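Galtley tests its grippers twice: first in simulation, then on the bench at Skararcombe. Krisztina Hegedűs runs the first half. Since November she has been comparing two grippers for Jakab, the company's small sorting arm, and we spoke to her one Monday while a batch was running.

The choice is between a two-finger parallel gripper and a suction cup. "On paper the cup wins," she says. "It's lighter and it's quick. Then you give it a tennis ball and it can't hold a seal on the felt."

Tennis balls and clear plastic are now a fixed part of her test set. The balls are soft enough to show up a clumsy grip, and the plastic is there for the camera. "A clear wall is hard work for depth sensing. I want to know which gripper forgives a bad estimate."
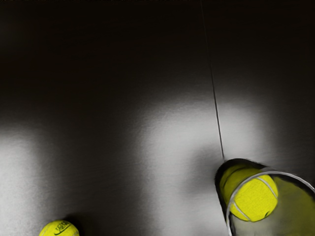 Simulated view from overhead: one ball in a clear container, another on the surface at the bottom edge.

Each gripper gets 700 attempts with the lighting changed between them. Hegedűs is fussy about the lighting. A patch of glare on a dark surface can upset the object finder more than clutter does, she says, and she would sooner learn that on a screen than with a technician waiting.

The two-finger gripper is ahead so far, though it is slow. Its worst results come when the ball is inside something and the fingers have to go past a rim. "You lose the width of the finger on each side. We had 31 jams in one batch — all of them at the rim."

She has also swapped the controller. The old one closed to a set position; the new one, from Gamodance, closes until it meets a set force. It took her about 60 hours to tune. "I'd do it again, but I'd start with the force limit much lower."

Bench trials come next, with thinner fingertips. The suction cup will go too, for the boxes. "It's very good at boxes," she says.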